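Reading time: 6 min

SIVSKA SORTING TABLE — SET-UP GUIDE

Section 4. Laying out the plates and starter blocks

This section covers the two-plate layout used for the first color-sorting activity. Complete Section 3 (leveling the table and fixing the rail) before you start. Read the cautions in 4.2 before any small block is put on the table.

The two-plate layout uses one light blue plate and one pale green plate, both with raised rims, on a clear white top. The red block goes on the green plate.
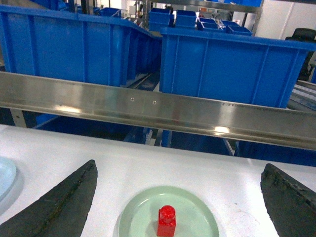
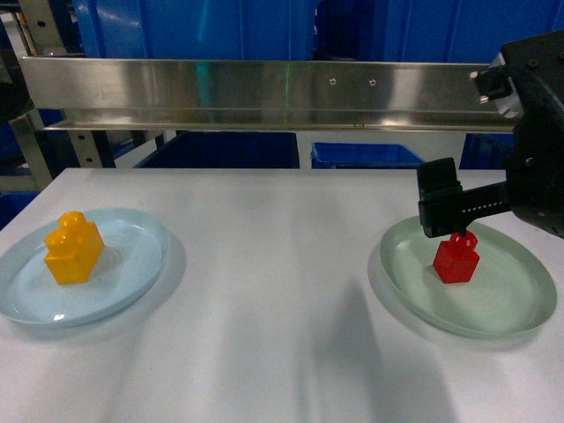

Liam Hanrahan, commenting on the draft of this section, asked why the red block does not start on a red plate. His view was that a first-time sorter will expect the colors to match, and that a guide which ignores this ought to say so early. The point is accepted. In the two-plate layout the plates stand for positions, and the color of the plate carries no meaning. Matching plates are introduced in Section 6. If your group has already used the Talledness matching cards, tell them before the first round that the plates work differently here.

4.1 Parts needed

From the Sivska base kit:

Light blue plate, 1
Pale green plate, 1
Red block, small, single stud, 1
Yellow block, large, two studs, 1
Position mat (paper, used for marking out only), 1
Cleaning cloth, 1

From the Clitgate storage set, if you have it:

Lidded box for the blocks, 1
Divider for the plates, 1

The position mat is marked in centimeters. It is removed before the activity begins. Do not leave it under the plates, as the edge lifts and the plates will rock.

Note: Kits supplied before the January revision contain a mat marked in inches. The layout is the same. Use the conversion printed on the back of the mat and round to the nearest half inch.

4.2 Cautions

CAUTION: The small block is a choking hazard. Keep it away from children under three and from pets. Put both blocks back in a closed box when the table is left unattended.

CAUTION: Do not lean on the rail or hang anything from it. The rail marks the back of the work area and is not a handle.

CAUTION: Do not use the plates for food once they have been used for sorting. They are not to be heated.

Keep liquids off the tabletop during marking out. A damp mat leaves ink on a white surface, and the ink is slow to come off.

4.3 Preparing the tabletop

1. Remove everything from the tabletop.

2. Wipe the surface with the cloth, slightly dampened with plain water. Work from the rail toward the front edge.

3. Wipe the underside of each plate. Grit under a plate will scratch the top and will also make the plate turn when a block is lifted.

4. Let the top dry fully. Five minutes is enough in a heated room.

5. Check the top from a low angle with the room lights on. If you see streaks, wipe again with a dry part of the cloth.

Note: Light smudges do not affect the activity. Remove them if the table will also be used for the shadow exercises in Section 9, where they can be mistaken for part of a shadow.

4.4 Placing the plates

1. Lay the position mat flat with its long edge parallel to the front of the table.

2. Line up the center mark on the mat with the center of the seat position.

3. Place the light blue plate on the left-hand circle, as seen from the seat.

4. Place the pale green plate on the right-hand circle.

5. Check the distance between the plate centers. It should be 40 cm for adults. For children, use the inner pair of circles.

6. Check that there is at least 12 cm between the front edge of the table and the nearest point of each rim.

7. Hold each plate down lightly with one hand and slide the mat out from under it. Pull toward the front edge — never sideways, or the second plate will move with it.

8. Press on the rim of each plate at four points. If a plate rocks, lift it, wipe under it and put it back.

The spacing in step 5 is measured center to center. Measuring from rim to rim gives a layout that is too wide, and the person seated will start to shift in the chair to reach the far plate. This is the most common error in set-up.

If the table is shared by left-handed and right-handed users, do not swap the plates between turns. The blue plate stays on the left for the whole session.

4.5 Placing the blocks

1. Stand the red block on the green plate with the stud facing up. Keep it well inside the rim.

2. Stand the yellow block upright on the blue plate. Leave clear space on every side so that it can be gripped without touching the rim.

3. Let go of each block and watch it for a few seconds. A block that leans is standing on grit or on a molding mark. Turn it a quarter turn and try again.

4. Go back to the seat position and confirm that both blocks can be seen clearly.

Note: The yellow block is translucent. Under a strong lamp it can look amber or orange. If users disagree about what to call it, choose one name before the round and keep to it. The score sheet says "yellow."

Exact centering is not required. A block placed a little to one side of the plate center is acceptable so long as a hand can close on it freely.

4.6 Lighting

Overhead room light is sufficient. A desk lamp may be added if the room is dark.

1. Place the lamp outside the work area, to the left or right of the table.

2. Aim it at the tabletop and away from the rail. Polished metal returns a bright patch that is tiring to look at.

3. Sit at the seat position and look at both plates. If either plate shows glare across the block, move the lamp farther back.

Soft shadows beside the blocks are normal. Hard double shadows mean that two lamps are in use; switch one off.

4.7 Checking the layout with a practice move

Carry out one practice move before the first timed round.

1. Pick up the red block by its sides. Do not pinch the stud.

2. Lift it straight up until it clears the rim.

3. Set it down on the blue plate beside the yellow block, without touching the yellow block.

4. Return it to the green plate.

5. Confirm that neither plate has moved.

If a plate has moved, repeat 4.4 from step 1. Do not correct the position by eye. Small corrections add up over a session, and results from later rounds cannot then be compared with the first.

4.8 Troubleshooting

Plate slides when a block is lifted
The block is being dragged against the rim. Lift it higher before moving across. If the plate still slides, clean the underside.

Plate spins in place
Grit or moisture beneath the plate. Clean and dry both surfaces.

Red block falls over when released
It is being released too early. Lower it until it stands on the plate, then open the fingers.

Yellow block tips toward one side
It is taller and is often set down on one edge first. Hold it lower on the body.

User reaches across with the wrong hand
Not a fault. The two-plate layout allows either hand. Note it on the score sheet if hand use is being recorded.

Plates too close to the rail
The mat was placed with its back edge forward. Turn it around and mark out again.

4.9 Putting the parts away

1. Take the blocks off first, then the plates.

2. Wipe the plates with a dry cloth and store them on edge in the divider. If you do not have the divider, stack them with a sheet of paper between.

3. Put both blocks in the lidded box and close it. The older Ankrah box may be used in place of the Clitgate one — the lid is looser, so store it upright.

4. Roll the position mat with the printed side out. A mat rolled the other way will curl up at the corners the next time it is used.

Replacement blocks are ordered singly. Quote part 42 for the small red block and part 81 for the large yellow block. Plates are sold in pairs only.

Continue to Section 5, Running a timed round.

Contact Sivska Support | © Sivska. All rights reserved. | Back to top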